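How to Label and Sort the Cables in a Small Workroom

Written by Hiếu Hà, last changed 4 September 2024

I keep the equipment for a shared workroom in Stukville. It is one room of 84 square meters with a storage closet, and many different people use it. When I started, the cables were my biggest problem. People borrowed a charger, returned a different one, and after some weeks we had a laptop which could not be charged by anything in the building.

In this page I explain the system we use now. It needs one quiet day to set up and a little discipline later. You do not need special knowledge of electricity, but please read the part about power strips before you begin.

What you need

- A label printer, or white cloth tape and a permanent marker
- Hook-and-loop straps in two lengths
- Clear plastic bags with a zipper
- A notebook or a simple spreadsheet
- A box for cables that will leave the building

I bought our straps from a small shop called Vundia, in a pack of 158. It was too many for one room, so buy a smaller pack if you can find one.

Step 1. Make the list before you touch anything

Walk through the room with the notebook. For every device write its name, where it stands, and which cables go into it. Do not unplug anything yet. I made this mistake the first time and I spent the evening looking for the adapter of our Zilesell scanner, which was the whole time in my own bag.

If a cable goes behind furniture and you cannot follow it, write a question mark and continue. You will come back to it in Step 3.

Step 2. Give every cable a short code

Our code has two parts: letters for the device and a number for the cable. The scanner is SC, so its power adapter is SC-1 and its data cable is SC-2. We tried full names before, but a long label wraps around the cable and covers itself.

Put the same code on both ends. For a power adapter, put it also on the heavy block in the middle. Leave a small flag of tape standing out from the cable, so you can read it without turning the cable in your fingers. 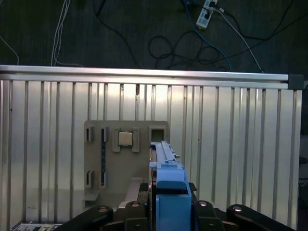 Blue, gray and black cables on the floor by a white power strip.

Step 3. Work on one power strip at a time

Save all open work and switch off the devices correctly. Then switch off the strip and pull its own plug from the wall. Now you can remove the plugs one after another, label them, and put them back.

While the strip is empty, look at its back side. There you find the maximum load, in watts or in amps. Write it on your list and compare it with the devices. My colleague Nghĩa Đàm wanted to use a fan heater with 650 watts on the same strip as the printer, and we had a long discussion. The heater now has its own wall outlet. Heaters and kettles should never share a strip, and one strip should never be plugged into another one.

If you see a crack, a brown mark or a bent pin, do not repair it with tape. Put it in the box for leaving.

Step 4. Fold the extra length

Make big, relaxed loops and close them with a strap. The strap should hold the cable but you should still be able to push one finger under it. Do not wind the cable around its adapter - the wire breaks inside, exactly at the place where it enters the plug, and from outside you see nothing.

A strip which works under load should not be covered, and a cable on a reel must be unrolled fully before use.

Step 5. Store the spare ones

Each spare cable goes in its own bag, with the code or, if it belongs to no device, with type and length. We sort the bags by type of plug and not by device, because people usually come with a plug in their hand and ask for the other side.

Cables which nobody recognizes wait in a bag with the date. Our date is always the next May. After that they go to recycling in Ung, where the collection point accepts cables without payment.

Keeping the list alive

Print the list and hang it inside the closet door, with a pen on a string. Corrections by hand are welcome. I type them into the spreadsheet when the paper becomes difficult to read.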